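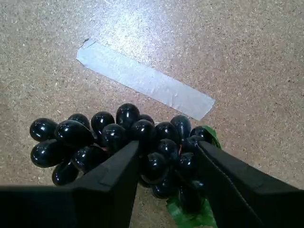
Drirari Fake Grapes and Basket Set: Fruit for People Who Kill Fruit

The black bunch is the star. Glossy, plump, and convincing enough that my uncle reached for one -- at 11 in the morning, sober.
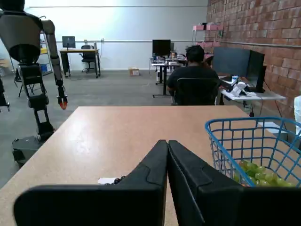 Mesfin Mamo wrote in to say the green ones look like cough drops, and he'd pay extra for dust-proof.

The basket is blue plastic, very blue, and open enough to show off your table.

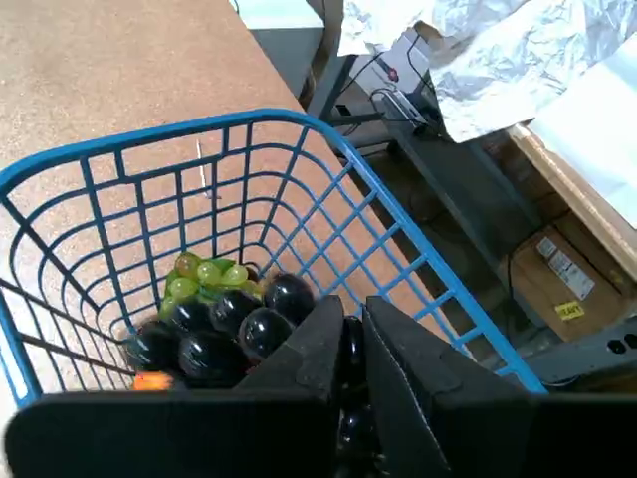
Rinse both in the sink every 60 days. Four stars -- I docked one for flavor.

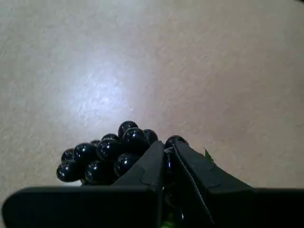 I'd still buy the black bunch again.

We use cookies. Accept / Manage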